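4. Setting up the box and block

By this point you have a finished box and a finished block, and now comes the part I look forward to every time: giving them a proper place to live. The Murkero set is a small thing (one open-top box, one block, one patch of wood) and it is surprising how much nicer it is to use when the patch of wood has been looked after. Set aside a Saturday morning, put some music on and enjoy it!

If you are still waiting on a print, go back to section 3. The box takes 120 minutes on the standard profile and should be left on the plate until the plate has cooled.

4.1 What you need

Box, any solid color
Block, in a color that contrasts with the box
Sandpaper, 120 and 400 grit
Soft brush or dry cotton cloth
Masking tape and a soft pencil
A clear wooden surface, at least 600 mm wide and 400 mm deep

Green and red is the pairing we ship in the starter pack, and it's still my favorite. Toàn Ninh built his in yellow and dark blue and it looks terrific, so do try your own.

4.2 Preparing the wood

1. Take everything off the surface and brush it down along the grain.

2. Run your palm slowly over the whole area. Where you feel a rough spot, go over it with 120 grit, then 400. Light strokes are plenty.

3. Check the edges too. If you are joining several panels, push them together and feel along each seam with a fingertip. A seam with a raised lip will tip the block over when you slide it across.

4. Wipe away all the dust before you put the box down.

Caution: Bare wood holds on to splinters at the corners. Sand the corners before you let children near the set.

Note: Oil or wax is optional. I leave mine bare, and I love how the pale grain sets off the colors. If you do oil the wood, let it dry overnight – a freshly oiled board will stain the underside of the box.

4.3 Placing the box

1. Stand the box on the left of the surface with the opening facing up. Left-handers may want to mirror the whole layout.

2. Press gently on each top corner in turn. If the box rocks, turn it over and rub the bottom on a sheet of 400 grit laid flat on the table.

3. Run a finger around the rim and trim any stringing with a sharp knife, cutting away from yourself.

4. Leave clear wood between the box and your working side, so the block has somewhere to start from.

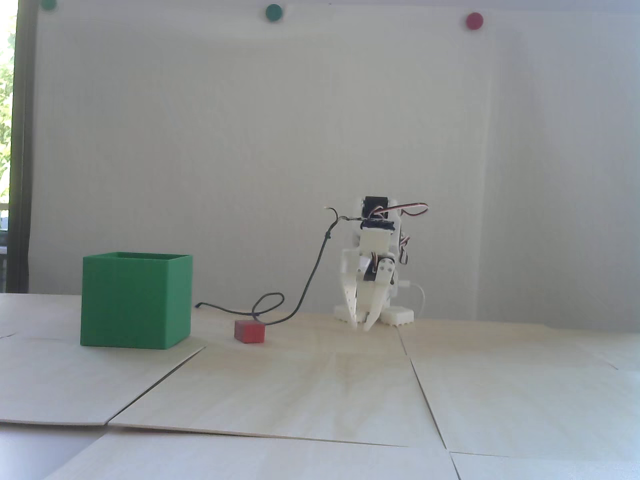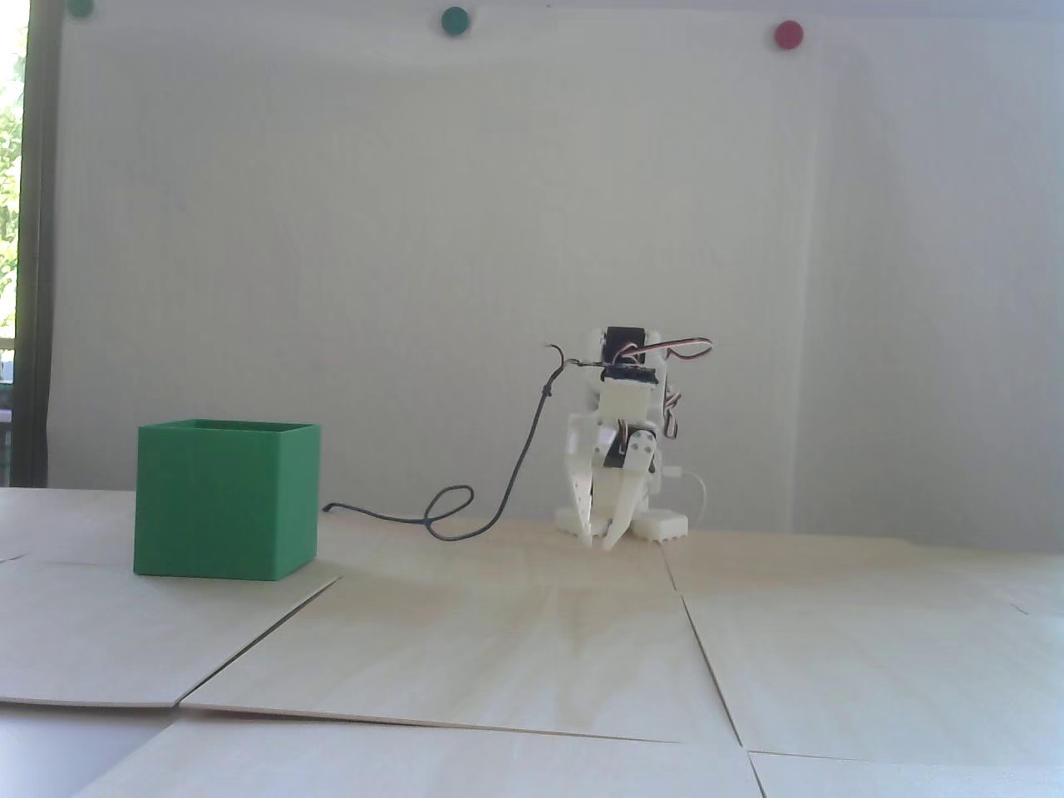
Green box on pale wood
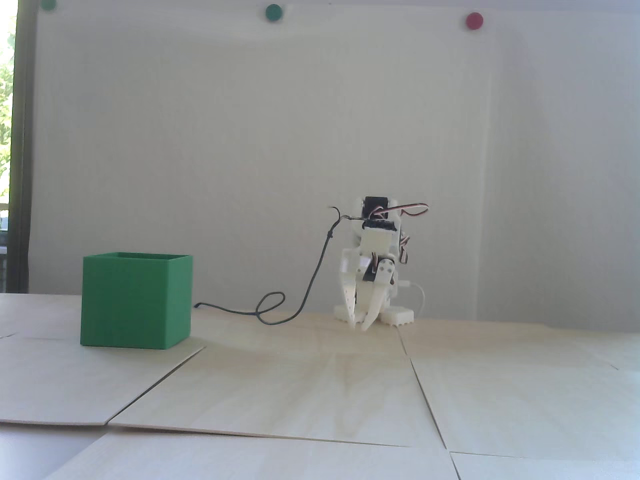
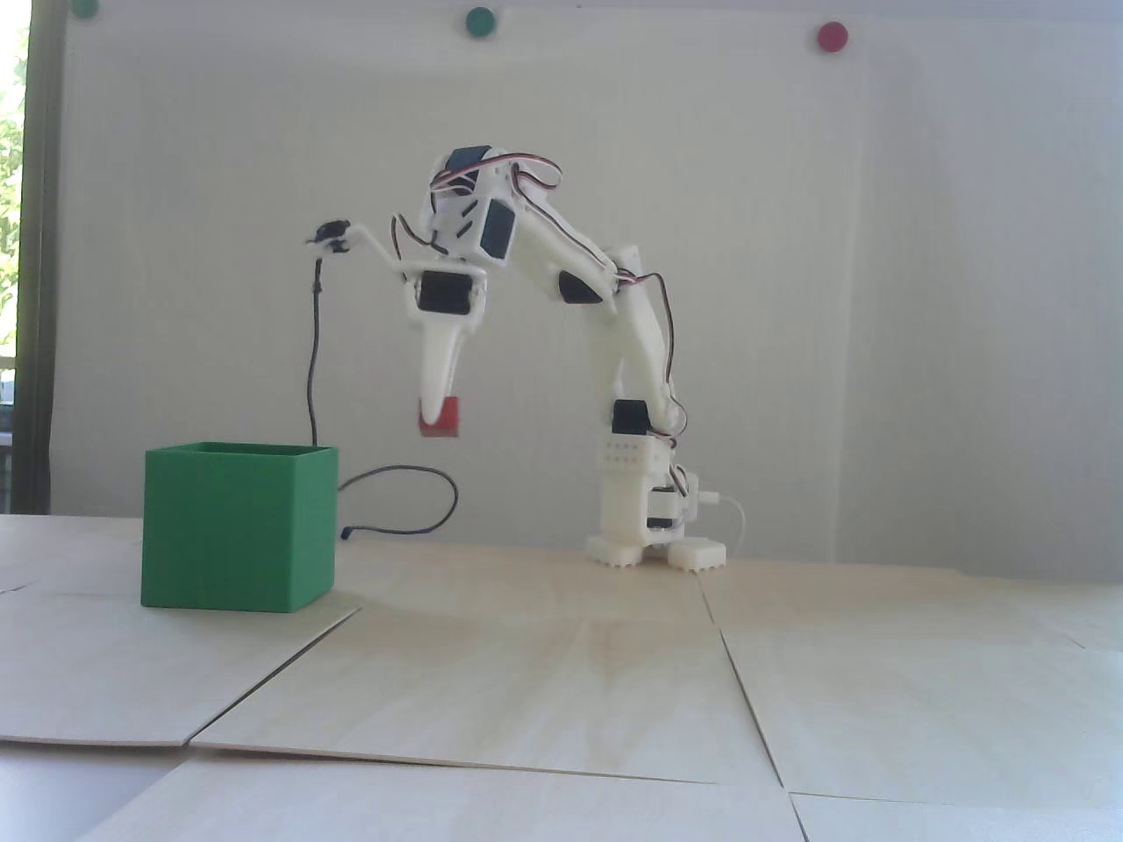
4.4 Marking the start position

1. Put the block down where you would like it to start. Try a few spots first!

2. Press a short strip of masking tape along two neighboring sides, so that the tape makes a corner the block can sit against.

3. Draw a thin pencil line along the inside of the tape and peel the tape off. You now have a neat little corner mark that wipes away with an eraser.

4. Do the same at one back corner of the box if you plan to put the set away between uses.

Note: Veronica Vasiliu marks three start positions, near, middle and far, and works through them in order. It makes a lovely progression for younger players, who usually ask for the far one straight away.

4.5 First try

1. Set the block on its mark.

2. Lift it straight up until its underside is higher than the rim, carry it across, and let go over the middle of the opening.

3. Listen for the knock as it lands. (I still grin at that sound.)

4. If the box slid when the block went in, wipe the underside with a slightly damp cloth, dry it and try again. A sheet of thin cork cut to size also works well.

Caution: Do not drop the block from a great height to see what happens. Thin walls crack along the print lines, and a cracked box has to be printed again.

4.6 Looking after the set

Dust the box with the soft brush and get right down into the inside corners. The block can be washed in lukewarm water with a drop of dish soap. Keep both out of hot cars and away from radiators, where thin walls soften and lean.

Store the block inside the box, and the spare block beside it. Section 5 covers the two-box layout, for which you will need a second box and a little more room to the right.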